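Switching the water heater to a timer

We moved into the house on Pettigrew Street with a 70 gallon electric water heater that ran whenever it felt like running. The previous owner had six people living here. There are two of us. I put off doing anything about it through the first winter, and then the power bills got my attention.

The utility moved us to a time-of-day rate last year. Power costs more from late afternoon until mid-evening, and that is when we cook, wash up and take showers. So the heater was kicking on at the most expensive part of the day, every day, to refill a tank we had only half used.

I looked at replacing it with a heat pump model. Tomás Bastos, the electrician who did our panel, quoted the wiring side at $300, but the heater itself was well beyond what I wanted to spend on top of that. The old tank isn't leaking and the elements test fine. I asked him about a timer and he said go ahead, just get one rated for the full load and not one of the little plug-in kinds.

I bought a Jelent mechanical timer. It has a dial with pins around the outside that you pull out for on and push in for off. There is a Drolterau version with an app and I decided against it. I don't want to update my water heater.

Tomás wired it in because it is a 240 volt circuit and I leave those alone. The job took him less than an hour. He also wrapped the first few feet of hot pipe with foam, which I had been meaning to do since we moved in.

The schedule took some fiddling. I started with the heater on only overnight, and the second shower after dinner was lukewarm if the dishwasher had run. Now it is on from 2 in the morning until 5, and again for a while after lunch. That has been enough, except when my sister's family came for the weekend and I pulled the pins and let it run.

We used 1,193 kilowatt hours last month. I don't have a fair number to compare it with yet, as January was very cold and we were away part of December. I'll look again at the end of April when the space heater in the back room is put away for the year.

One thing to know is that a mechanical timer loses its place when the power goes out. Ours was three hours behind for most of a week after the ice storm before I noticed. I keep a note taped inside the closet door now with the settings on it, and I check the dial when I change the furnace filter. 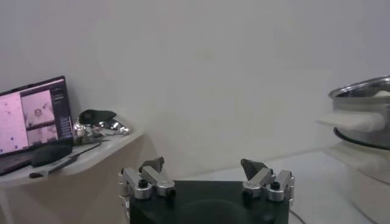 Does the timer need to be reset when the clocks change?

You turn the dial forward an hour in spring, and in fall you keep turning it forward until it comes around to the right time.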